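Where the Trash Truck Doesn't Go

The dump at Hunton closed in November, and for the first few weeks very little changed. People kept driving up the hill road with bags in the back of the car, found the gate locked, and drove home again. Some left the bags at the gate.

Hunton never had curbside pickup. The houses are too far apart, and the nearest hauler, in Pemdale, wanted more per stop than most families were willing to pay. Now the closest transfer station is 16 miles off and opens two days a week. It charges by the bag.

Kastriot Lazarević has lived on the hill road for almost 50 years. He used to go to the dump on Saturdays, as much for the talk as for the trash. "You saw everyone," he says. "You heard who was sick and who was selling a truck." He now makes the trip to the transfer station every other week and doesn't stay.
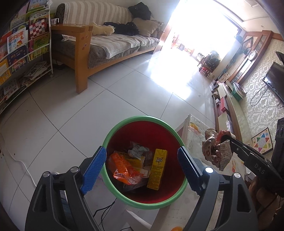
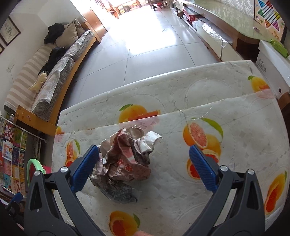

What a bag costs has changed what goes into it. Muireann Cronin, who runs the small grocery in Hunton, noticed it first in what her customers bought. They asked for rice and beans from the bin. They passed over anything wrapped twice. A few began to peel off the outer packaging at the register and leave it with her, and she had to put up a sign asking them to stop.

"I pay by the bag too," she says.

Food scraps were the easy part. Most yards have room for a compost heap, and those who keep chickens had never thrown much away. Glass and cans can go to Pemdale for free. Plastic film is the trouble. The transfer station won't take it as recycling, it weighs nothing, and it fills a bag faster than anything else in the house.

Burning it is against the law, though on a still evening you can smell that somebody has done it anyway. The county has sent out two letters on the subject.

A plan to share one large dumpster among five households near the creek is now in its second month. They split the bill evenly, and so far the only argument has been over a mattress.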